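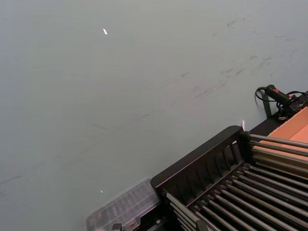 The dish rack at the corner of the table, Brindale.

These pictures are from the sorting table at Brindale, the old building on the mill lane (the date over the door says 1887). We run a household goods shelf out of the ground floor. People drop off kitchen and office things, we sort them on the big table, and they go out again to whoever has asked. We had 77 drop-offs in August, a lot of it dish racks, trays and odds and ends from drawers.

Racks are the awkward part. They don't stack, they catch on everything, and a missing foot only shows up when you set them down flat. We look each one over on the table before it gets a tag. Press on each corner in turn. If it rocks, it goes back to the bench and Benito Soler sees what he can do with it.

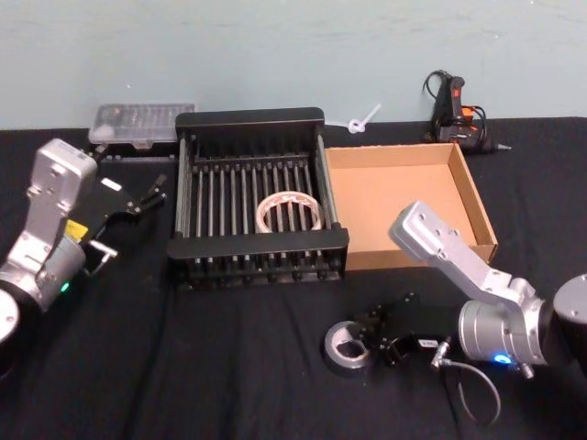
The other half of the work is small stuff that comes in loose. Tape, string, clips, rubber bands, picture hooks. We used to put all of it in one drawer and it stayed there. Evdokia Pappas started setting it out on trays next to whatever was being sorted, and it moves a lot faster now. A school office in Sirthorpe took most of a drawer in one visit.

Tags are handwritten for now. Fluminik, the print shop across the lane, has offered to run off 400 with our name on them, and we will probably say yes once we agree on the size.

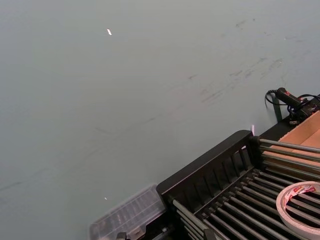
Tape gets used up here faster than anything else. We close boxes with it, label shelves with it and bundle cutlery with it, and donated rolls go into the same supply. Most are plain, but printed ones come in too, like the roll with red and pink lettering sitting on the rack's rods. Printed tape is fine for boxes going out the door. For shelf labels, please keep to a plain roll so the writing can be read.

If you are donating a rack, wipe the bars and check between the slats along the side. Crumbs and old soap collect at the bottom of each slat, and a dry toothbrush gets most of it out. Chips in the black coating are all right. Rust that comes off on a cloth is not, and we can't pass those on.

Shallow boxes are always wanted. Cut-down cartons make good trays – leave the walls high enough to stop a roll of tape and low enough to see in from a chair. 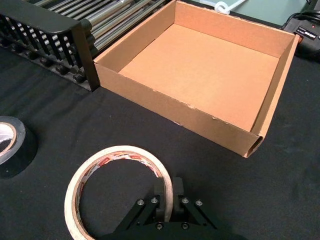
Cherry Mae Samonte wrote in to ask if we take boxes with torn edges, as she has a stack of them from a move. Yes, we do. A frayed top edge doesn't matter so long as the floor is sound and the corners hold when you lift it by one side. Please flatten the big ones. Small trays can come as they are, nested if they fit.

Drop-off is at the side door from 2 in the afternoon. Ring for Gemechu Abdella if it is locked.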